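October | By Elsie Catterall
Print this item | E-mail this item

The Great Clearing of the Desks

Members of the Stustport office will have noticed that the stationery amnesty is over. It ran for the whole of October, and anybody holding more pens than a person can reasonably use was invited to bring them to the long table by the stairs, with no names taken. Kumaresan Rai arrived on the first morning with a carrier bag and the look of a man returning library books from school.

We have now sorted the lot. The final tally came to 2,275 pens and pencils, of which 1,228 would still make a mark on paper if you pressed. Inès Maillard tested every one of them on the backs of old agendas, over several lunch hours, and has asked me to say that she doesn't wish to be thanked and would like her desk lamp back. The ones that work have gone in boxes to the Drunesham office, which has been writing to us for pens since the spring. We had always replied that we were short ourselves.

There were also staplers. I had thought we owned two, both of them lost. We own seven, and five take a size of staple that Begum, our suppliers, stopped stocking some time ago. Maxence Lemaire is keeping one for sentimental reasons — he declines to say what they are — and the rest have gone.

The new rule, agreed after a meeting that was longer than it needed to be, is one pen holder to a table and nothing else left out overnight. Mugs count as something else. So do plants, though Aurélien Cordier has put in an appeal on behalf of his fern and I'm told it will be heard before Christmas.
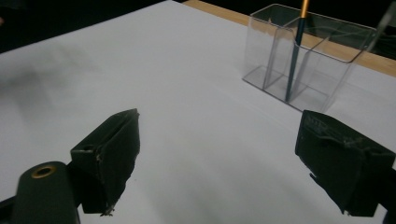
I was against the clear holders when they were first proposed, on the grounds that they show everything and some of us have things we would sooner keep at the bottom of a mug. I have come round. It is much harder to hoard in a see-through box, and a white table with next to nothing on it does make one feel briefly like a person with a system. Mine lasted until the post came.

Paper clips will be dealt with in the new year. Early estimates put them at some 3,000, mostly in the Brastau filing cabinet, second drawer, under the Christmas lights. Please don't add to them. Anyone who still has the long ruler should leave it on my chair.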